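Help us figure out why our simulated robot keeps freezing with its arms up

Hi! I'm Leidy Flores, and I run the fault group at Wustivon with Parvathi Bhat. We're looking for 19 people to spend July reviewing failed robot runs with us, from home, on your own computer.

Some background. Homa is our two-armed robot, and for now we train it in simulation. In the spring we pushed an update to the arm controller, and a few days later runs started stalling. Homa lifts both arms, opens the grippers and just stays there until the clock runs out. No error, no warning, nothing in the log (I have read so much log). On a screen that's annoying. On a real machine with somebody standing next to it, a robot that stops without telling you why is a safety problem, so we've put the hardware tests on hold until we understand it.

We have 3,000 stalled runs saved and our sorting script is bad at telling one kind of stall from another. People are much better at it!

You'd watch short clips, mark the moment you think things went wrong, and write a line or two in plain words. Expect 2 hours a week, whenever suits you. Sheyla Giraldo will walk you through the marking tool on a video call before you start, and she's very patient. You don't need any robotics background. If you've worked around forklifts, presses or kitchen equipment, I'd especially love to hear from you, and please be over 18. 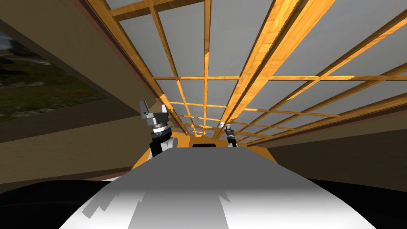 Homa in the simulator, grippers open under the wooden lattice ceiling.

Reviewers are paid by the hour and we'll send the rate with the info sheet. You can drop out at any point and still get paid for what you've done.

To sign up, send a few lines about yourself to Cristian Correa through the Wustivon contact page, with "Homa review" in the subject. Questions about privacy or pay go to Chrysoula Psarras, same page.

Posted June 2025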